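Abschnitt 4: Leergut und Haushaltsflaschen in den Karton räumen

Stand: 2020-10-14, gilt für den Viriseck mit zwei Fingern und der Steuerung von Bisaneo

Bevor wir loslegen, kurz meine Meinung zur Frage, die mir in Reltlow jeder stellt, der durch die Werkstatt läuft: Kann so ein Arm denn jetzt den Haushalt machen? Einen Teil davon, ja. Flaschen vom Tisch in einen Karton legen klappt inzwischen so gut, dass ich daneben Kaffee trinke. Den Karton danach zumachen und in den Keller tragen darf ich immer noch selbst. In diesem Abschnitt richtest du genau diese eine Aufgabe ein, und wenn Abschnitt 3 (Kalibrierung) erledigt ist, brauchst du dafür keine 15 Minuten.

4.1 Karton und Flaschen aufstellen

1. Nimm einen flachen, offenen Karton und stell ihn links auf den Tisch. Die Laschen klappst du nach außen.

2. Die Flaschen kommen nach rechts, mit einer guten Handbreit Luft zum Karton. Fang mit einer einzigen an.

3. Schraub alle Deckel fest zu. Bitte wirklich alle, auch die von leeren Flaschen!

4. Starte am Bedienfeld das Programm »Räumen« und wähle als Greifkraft 565. Der Wert stammt aus meinen Versuchen mit weichem Kunststoff, die Werkseinstellung ist für Flaschen viel zu grob.
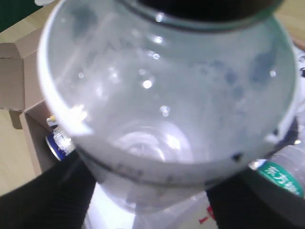 Mit der Greifkraft kannst du später spielen. Ich selbst gehe nie über 4,000 (die Steuerung schreibt Tausender mit Komma, davon nicht irritieren lassen), denn darüber beulen dünnwandige Flaschen ein und rutschen beim Anheben nach unten weg. Wenn das Display 3,846 oder mehr anzeigt und die Flasche trotzdem nicht hält, liegt es fast immer an verschmutzten Fingern. Also abwischen, trocknen lassen, noch mal probieren.

Hinweis: Gegriffen wird immer am Bauch der Flasche. Am Hals haben die Finger zu wenig Auflage, und eine volle Flasche fängt dann an zu pendeln.

4.2 Den ersten Durchlauf starten

5. Fahr die Finger im Handbetrieb ganz auf und bring sie auf Höhe des unteren Flaschendrittels.

6. Drück »Weiter« und lass die Hand in der Nähe des Not-Halts. Beim ersten Mal läuft der Arm mit halber Geschwindigkeit – das soll so sein.

7. Wartet der Arm über dem Karton, bestätige die Ablage einmal von Hand. Danach merkt er sich die Höhe.

Vorsicht: Nie in den Karton greifen, solange die grüne Lampe leuchtet. Auch dann nicht, wenn nur schnell etwas geradegerückt werden soll. 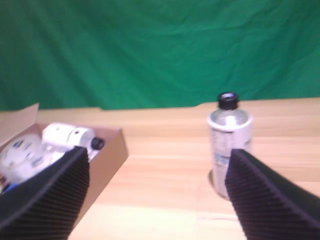 Am meisten Ärger machen durchsichtige Sachen, und da sind die Maschinen meiner Meinung nach noch ein gutes Stück vom echten Küchenalltag entfernt. Eine weiße Dose sieht die Kamera sofort, bei klarem Kunststoff rät sie gern mal daneben. Mit der klaren Flasche rechts auf dem Tisch geht es trotzdem ganz ordentlich: Der schwarze Schraubdeckel und das weiße Etikett geben der Erkennung etwas zum Festhalten. Etiketten also dranlassen, auch wenn es in den Fingern juckt. Bei Flaschen ohne Etikett klebe ich einen Streifen Malerkrepp um den Bauch, das reicht.

4.3 Wenn es hakt

Der Arm fährt los und bleibt vor der Flasche stehen: Abstand zum Karton vergrößern und bei Schritt 5 neu anfangen.

Die Flasche kippt beim Zugreifen: Finger tiefer ansetzen. Hilft das nicht, steht sie vermutlich zu nah an der Tischkante.

Der Karton wandert mit: Zwei Streifen doppelseitiges Klebeband drunter. Die Halteklammern von Bognár gehen auch, sind mir für einen Pappkarton aber zu viel Aufwand.

Wie man mehrere Flaschen nacheinander räumt, steht in Abschnitt 5. Den habe ich im Juni komplett überarbeitet, ältere Ausdrucke bitte wegwerfen.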